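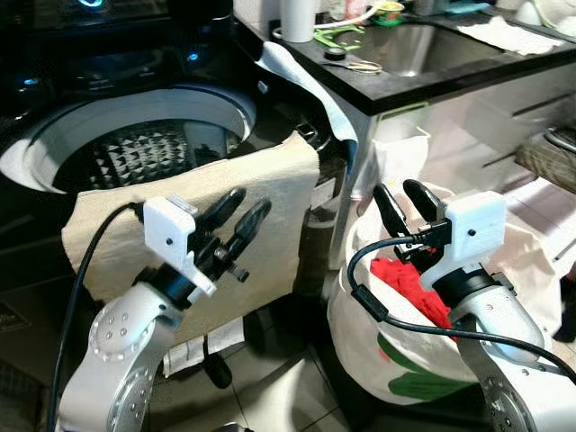 Desktop Software Team

Moving a settings tool to a new desktop: an interview with Lautaro Pereyra

Lautaro Pereyra has maintained Nastora, a small program for changing settings on Linux desktops, since its second release. The version that came out in August 2020 was the first one to run on more than one desktop environment. We talked to him by phone about what changed, what broke, and what he would still like to fix.

Nastora began as a set of shell scripts. Pereyra had three computers at home and was tired of setting each one up by hand after a fresh install. "I had a text file with all the commands in it," he says. "Font size, touchpad speed, where the window buttons go. I would paste them in one at a time. Then I put them in a script, and then a friend wanted the script, and he didn't want to open a terminal. So I made a window for it."

That first window had 15 options. The current version has 72, sorted into groups for appearance, windows, power, input devices, and startup. Pereyra says he turns down more requests for new options than he accepts. A setting has to be one that the desktop already supports, and it has to be possible to put it back the way it was.

"If I can't write the undo, I don't add the switch," he says. "People will click on anything, and I do too."

The undo feature is the part of the program he has spent the most time on. Before Nastora changes a value, it writes the old one to a plain text file in the user's home folder. The file can be opened in any editor. If the desktop won't start after a change, the user can log in on a text console and run the restore command, which reads the file from the bottom up and puts each value back.
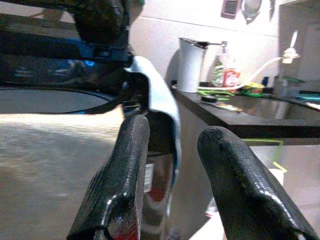
Splitting the program in two

Until this year the program could only talk to one desktop. The code that drew the window and the code that changed the settings were mixed together, and Pereyra says he knew for a long time that he would have to pull them apart.

The work was started by Hipólito Garrido, who uses a lightweight desktop called Ellau and wanted Nastora to run on it. He sent in a first patch in October of last year. It touched 70 files.

"I looked at it and closed the laptop," Pereyra says. "Then I read it again the next day and it was good work. It was just too big to check in one go. I asked him to cut it up, and he did, and he was patient with me."

Garrido, who joined the call later, remembers it a little differently. "I wasn't that patient. I had a branch that worked on my machine and I kept using it. The cleanup took the whole winter."

The result is a separate library named Bonden. It holds a list of settings and, for each desktop, the instructions for reading and writing them. The Nastora window asks Bonden what is available and shows only that. On Ellau some of the groups are much shorter, and the startup group is missing for now. Garrido says the desktop keeps its startup programs in a different format and he has not finished the code that reads it.

What went wrong

The release had one serious bug. On computers that had been upgraded from an older version, the first launch reset the keyboard layout to the system default. Anyone with a password that used accented letters could have trouble unlocking the screen afterward.

"That was my mistake," Pereyra says. "The old settings file had the layout under a different name. Bonden didn't find it and wrote the default. I tested on clean installs and I should have tested on upgrades."

A fixed version came out four days later. He now keeps a virtual machine with each of the last three releases on it and upgrades all of them before he publishes anything. He also added a check so that the program never writes a value on first launch. It only reads.

Translations were the other problem. Moving the text from the window into the library changed the position of 2,049 strings, and the translation files no longer matched. Most were repaired with a tool named Seok that compares the old and new files, but the plural forms had to be done by hand. Spanish was finished first, as both men speak it. Several other languages are still partly in English.

Installing it

Pereyra recommends the package from the project's own repository over building from source. Users of the older version should remove it first and keep their settings file when asked. The new version reads the old format. After the installation, it is enough to log out and back in.

He advises new users to change one thing at a time. "If you flip ten switches and the panel disappears, you won't know which one did it. The undo will get you back, but you'll be starting over."

What comes next

The startup group for Ellau is first on the list. After that, Garrido wants a way to export a full set of preferences and load it on another computer. Pereyra likes the idea but wants the file to leave out anything tied to the hardware, such as screen resolution.

"My laptop and my desktop have different screens," he says. "I don't want one telling the other what to do."

There is no date for the next release. Bug reports can be sent through the project tracker, and Pereyra asks people to attach the undo file when they write.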